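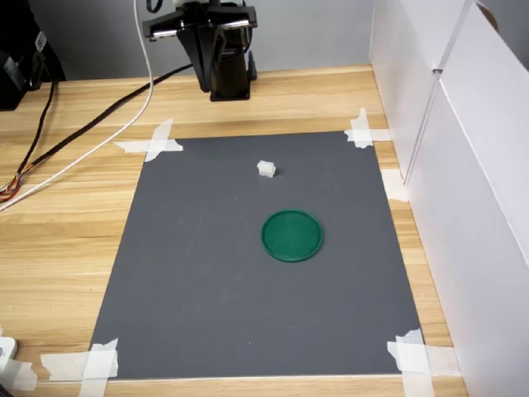
Güven Yazıcı: You're skipping the strike fund! That's the best chapter in the whole book, go back and do the strike fund.

Home Threads Replies Media Likes

August, posted by the host of the Ilance podcast

OK Güven, fine, strike fund first. So the episode is up, me and İlker Eren on his book about the Rivard cannery strike, and I've got way too many leftovers that didn't fit, so here's a thread.

The union had 800 members and 2,000 dollars in the bank when they walked out. İlker found the ledger in a cousin's basement in Sarıgül, of all places, wrapped in a tea towel. Somebody had mailed it home for safekeeping!!
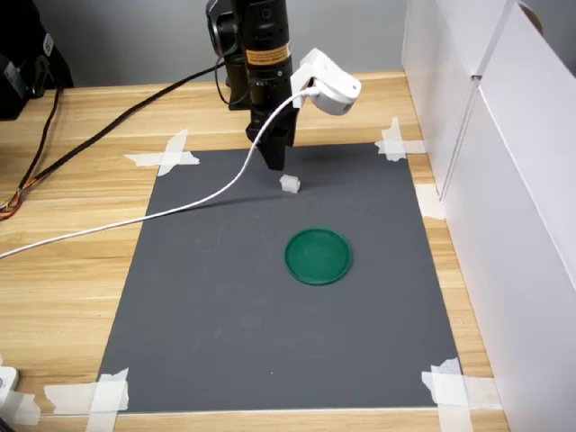 And the ledger has names in it, which is how he tracked down people to interview. He did 38 interviews over four winters, mostly in kitchens. A few folks wouldn't let him record so he wrote it all up in the car after.

My favourite bit (cut for time, sorry) is the women on the labelling line running their own newsletter under the foremen's noses. It was called Ilia and it cost a nickel.

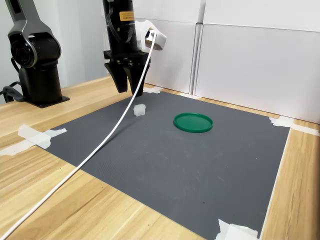

Two robot arms, one with its gripper slightly open.

I did push him on the ending. I think he's too easy on the provincial labour board and he thinks I'm too hard on them, and we went back and forth for 30 minutes. You get maybe half of that in the episode.
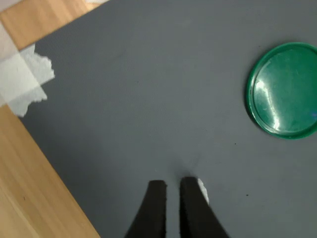 Edited 9:40 p.m.

Fixed the price of the newsletter, I had it as a dime. Next up is the follow-up on the company housing. Send me your questions, especially if your family worked there.

Comments

mapleandrye: My nana was on the labelling line, ordering this tonight

Tess: is there a transcript anywhere?

Güven Yazıcı: Thank you for the strike fund. Still wrong about the labour board though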